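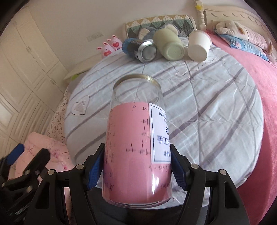 3. Getting the containers ready

This section covers the jars, cans and bottles that will go into the Cloderden round-goods tray. Do it before you assemble anything. The leaflet in the box says the tray "takes all your cylinders." It takes the ones that fit, and you are better off knowing which those are while the cardboard is still flat enough to send back.

What you need

The empty tray insert, still folded
A tape measure or a strip of paper and a pencil
A dry cloth
A soft surface, such as a bed or a small table with a quilt over it
One bag for trash and one for recycling

The leaflet also lists the Evley label kit. We have used it on two trays and would not buy it again. Masking tape and a pen do the same job and peel off cleaner.

3.1 Lay everything out

1. Clear the surface. A padded cover is good for this job, as round things roll on bare wood and a quilt slows them down. It does not stop them, so keep glass toward the middle.

2. Bring out every cylinder you mean to store, including the ones from the bathroom shelf and the bottom of the closet. People tend to measure for the six things in front of them and then find the rest in August.

3. Lay the containers on their sides. They will lie this way in the tray, and a jar that looks slim standing up may take up a surprising amount of room on its side.

4. Push the ones you use together into a row, touching. A towel can next to a bottle next to a smaller tub is a normal sort of row. Sizes do not have to match, whatever the drawing on the box shows.

5. Leave printed labels where you can read them. If the only useful words are on the side facing down, roll the container over now and remember which way it went.

Note: Brolach's own guide tells you to sort by color. We tried it. It looked good for as long as it took to need something, and then we were picking up pale things one after another to find the right pale thing. Sort by use.

3.2 Check lids and seams

6. Open each jar and set the lid beside it, flat. Keep each lid next to its own jar. Clear lids are hard to spot on a light cover, so run your hand over the fabric before you shake it out or fold it.

7. Look at the rim. Metal rims can be sharp where the seam meets. If yours is, keep that jar out of the tray and use it for something that stays on a shelf.

8. Put the lid back on and tip the jar gently over the surface. If the lid drops off under its own weight, the jar should be stored upright, and the Cloderden tray is the wrong place for it. The leaflet suggests a rubber band. A rubber band will hold the lid on until it perishes, and you will not be looking when that happens.

CAUTION: Do not lay down anything that still has liquid in it and has already been opened. The tray has no lip at the front. The words "spill-safe lining" on the box refer to a thin sheet of felt.

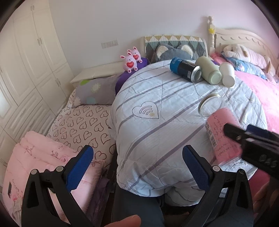
A reader who set up two of these trays last July wrote to say that we were too hard on the lining, that hers had caught most of a bottle of toner, and that she had simply rinsed the felt and put it back. She did add that it took three days to dry and that the tray could not be used in the meantime, and that the bottle now lives standing up in the bathroom.

We have left the caution in.

3.3 Measure

9. Measure the longest container from base to lid. The usable depth of the tray is 200 mm. The box says more, but that figure is taken from the outside edge and includes the wall.

10. Measure across the widest container. Anything wider than the channel will sit on top of the dividers and stop the drawer from closing. The dividers do bend a little. Do not count on it, as they bend back.

11. Measure the whole row with a strip of paper laid along it. Mark both ends. The inside width is 340 mm, and you should leave a finger's width spare or you will be digging containers out with a spoon.

12. If the row is too long, take one thing out and measure again. Do not stack. A second layer will roll forward every time the drawer opens, with a noise that wakes the house.

Note: the folding paper ruler in the box is not accurate. Ours was off by 3 mm over its full length, and a replacement from Younis was off by the same amount in the other direction. Use your own tape.

3.4 Labels and lined jars

Many jars come with a paper lining or a wrap-around label, and some will have writing on them from a previous owner, a shop or a child. The leaflet says to soak all of it off. We see no reason to. A jar with its paper still in it is easy to tell from the others, and plain ones are not.

13. Decide jar by jar. Keep the label if it tells you what is inside. Remove it if the contents have changed, especially if the old contents were food and the new contents are not.

14. To take off an outside label, warm it with a hair dryer on low and pull from one corner. Hot water also works on glass. We have seen it cloud clear plastic, so try the base first if you are unsure what the jar is made of.

15. Leave paper linings alone unless they are damp or stained. Getting one back in smoothly is harder than it looks.

16. If there is a barcode, leave it. It does no harm, and with some creams and wipes it is the fastest way to find the same one again when the name has rubbed off.

17. Put your own tape label on the end that will face you in the drawer, usually the base. Write the contents and, if it matters, the month you opened it.

CAUTION: Do not decant wet wipes or damp towels into a jar because the jar is prettier. The original can was made to keep them from drying out. The jar was probably made to hold candy.

3.5 Before you go on

Put the containers you have rejected somewhere other than the surface you are working on, or they will drift back into the row. Wipe the rest with the dry cloth.

If fewer than half of what you laid out has passed steps 8 to 12, stop. Fold the insert back along its creases, put it in the box, and check the return terms on the receipt. A shoebox of the right length does most of what this tray does, and you may already have one.

If you are keeping it, go to section 4, Unfolding the insert, and have the tape handy for the left corner.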